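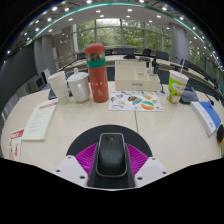

Black mouse in front of and partly over the round pad, desk organizer box behind.

Stirnport Skundau round mouse pad, reviewed on a conference table

The Skundau is a plain black pad sold as a travel and meeting-room item. I used one for 7 weeks, mostly on glossy tabletops, with an ordinary two-button mouse that has a scroll wheel. Sensor behavior on gloss is the reason to buy a pad in the first place. Without one, my mouse skipped on slow diagonal moves and the pointer drifted when the ceiling lights were at full level.

On the pad the skipping stopped. Slow tracking was clean at every sensitivity setting I tried. Fast moves are limited by the shape: a round surface gives less usable width at the top and bottom of the stroke than a rectangular one, and at low sensitivity the mouse runs off the edge. Raising the setting two steps fixed this for spreadsheet and slide work. I would not use the pad for drawing.

Grip on the table is good when the underside is clean. Dust reduces it quickly. A damp cloth restores it, and drying takes 17 minutes flat, less if hung. The edge is unstitched and showed slight lifting in one spot by the end of the test.

This website uses cookies to improve your experience. By continuing to browse you accept our cookie policy. Accept | Settings

Space is the other consideration. A shared table fills up with bottles, cups, papers and notebooks, and a pad has to fit among them. The Skundau takes up little depth and can sit in front of a desk organizer with the compartments still in reach. It does not curl after being carried in a laptop sleeve.

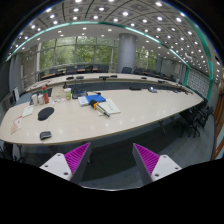 Rogério Camargo disagrees on the size. He has kept the same pad in a meeting room since March and finds it too small for anyone who rests the wrist on the surface; he moved to the rectangular Ramalho and reports no edge problems with it.

That is a fair objection. My wrist sits on the table, and users who work the other way should try the larger format first.

Surface wear after the test period was limited to a faint shine at the center. Rating: good for tracking, average for edge finish.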